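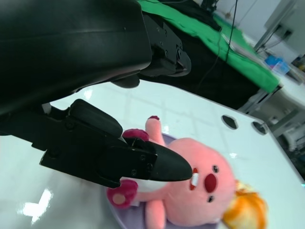
The Plolell Table Challenge is a yearly robotics contest for student clubs, held in the town of Brinosmont, in which teams teach a robot to pick up, move and set down ordinary household things on a tabletop. It is run by the Omwood Robotics Club, which also lends its workroom to visiting teams in the weeks before the event.

By Heikki Pelkonen
Last updated June 5, 2024

We use cookies to remember your reading settings. By continuing to browse you agree to our cookie policy.

Background

The contest grew out of an evening class taught by Arvo Harju, a retired machinist with a great fondness for toys and a very long supply of patience. His students had been practicing on wooden blocks, which are easy to grip and, as Harju cheerfully admitted, pretty dull to look at for two hours. One evening he brought in a bag of his grandchildren's things instead, and the class stayed well past closing time. The club made a contest out of it the following May, with just four teams taking part, and it has been held every year since then.

The name comes from a board game that Harju's students used to play while their programs loaded (there was a good deal of loading in those days).

Rules and tasks

Each team is given a table, a small set of objects and 20 minutes to complete as many tasks as it can. The objects change from year to year, but the organizers like to mix hard and soft things, such as cups, plates and stuffed animals. Typical tasks include placing a toy on a plate, moving a cup by its handle, or clearing one side of the table.

Soft toys are widely thought to be the trickiest part of the set, and also the best loved. A plush animal sags and rolls, and it can be picked up in a great many ways, so a grip that works nicely on a belly may be no good at all on a paw. Teams are free to use one hand or two.
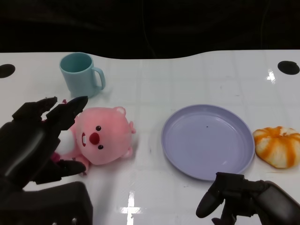
A plush toy held in a robotic hand, with a mug and a plate on the same table.

Scoring is kept simple on purpose. A finished task earns seven points, and a partly finished one earns whatever the judge considers fair, which has led to some long and mostly friendly conversations over the years. A dropped object may be put back and tried again while there is still time on the clock.

The Kiiskinen Cup

The top team takes home the Kiiskinen Cup, a dented coffee pot mounted on a block of birch. There is a second prize for the best notebook, and many former members will tell you that this is the one they really wanted. Notebooks are kept by hand, crossed-out pages included, and older ones may be read at the Omwood workroom by anyone who asks.

Participation

Some 60 students now enter each year, most of them in their teens. New members usually spend their first season learning to open and close a gripper smoothly before they are given a full task to plan, and older students are expected to sit with them while they practice.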